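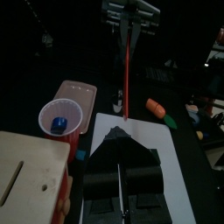
Notes for my slot at the Friday build night. Keep to the order, talk slowly, leave the questions for the gaps.

Last updated: March

Opening. Say hello, say the build is called Trorketti and that it lives in the shared workshop on the long bench by the back wall. Two arms, one table, black cloth all round. Thank Yvette Boychuk for the metalwork. Say early that this is a hobby build and the budget came out of our own pockets.

Why black cloth. The first version had bare walls and the lights over the lathe threw a shine across the bench. The cameras kept adjusting and the colours drifted. We bought curtain lining, hung it on the frame, and the drift stopped. It cost less than anything else on the build. Mention that dark fabric collects sawdust and has to be vacuumed.

Grippers. Two fingers each, black. The first set was printed in a hard plastic and let go of anything smooth. Marlene Gill redid them with padding. They went through 6 versions before we stopped fiddling. Hand version one and the current one around the room.

Wrist cameras. Each arm has one looking down past the fingers. The fingers fill up the bottom of the picture and that took some getting used to. We tried moving the mount back and it caught on the cable loop, so it went forward again. The view you get is close and a bit crowded, but you can see the fingertips meet, and for small jobs that matters most.

Thin things. Slow down for this part. Blocks are easy to hold. A stick is hard. Closing on it is fine, but then it swings, and the tip ends up somewhere other than where you planned. Explain that we drive the arms by hand from a second pair and do it over and over. The red stick is the one we use most – it shows up well against the white board.

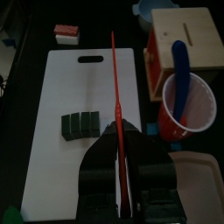 Kirsten Sawatzky asked at the practice run whether a groove in the padding would stop a stick from swinging. Answer: it helps if the stick lands in the groove, and makes things worse if it lands beside it. We have a grooved pair in the drawer and anyone can try them after.

Cables. Be frank here. Most of our lost evenings were cables. The bundle has to droop enough for the full reach, but not so low that it drags across the table and knocks things over. We ended up with 510 mm of slack per arm. Anything shorter pulled on the connector at the wrist. Clip at the base, leave the rest free.

Power. One supply per arm. We shared one at first and both arms sagged when they lifted together. Don't go into the wiring unless asked, there is a sheet at the back.

The overhead view. It takes in both arms and the whole work area, and it's the view we check when a wrist camera is confusing. Small things look very small in it. Put the slide up and let people look before talking again.

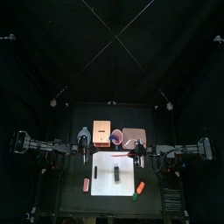
Malsha Wanigasekara thinks we should have started with one arm, and I'd like to read out her reasoning as she wrote it: "You could have learned all the cable lessons once instead of twice." Fair point. My answer is that one arm can't steady a thing while it works on it, and that was the job we wanted to do. Anyone starting from scratch should still hear her side.

What it cost. $384 for the frame, the cloth and the fixings. The arms were extra and came second-hand, so the price won't help anyone else much. Leave it there.

What's next. 3 jobs on the list: stiffer brackets at the back corners, a quieter fan, and a proper stop button on the front rail. The button comes first.

Close. Offer turns at the controls, one person at a time, sleeves rolled up. Sign-up sheet is beside the kettle.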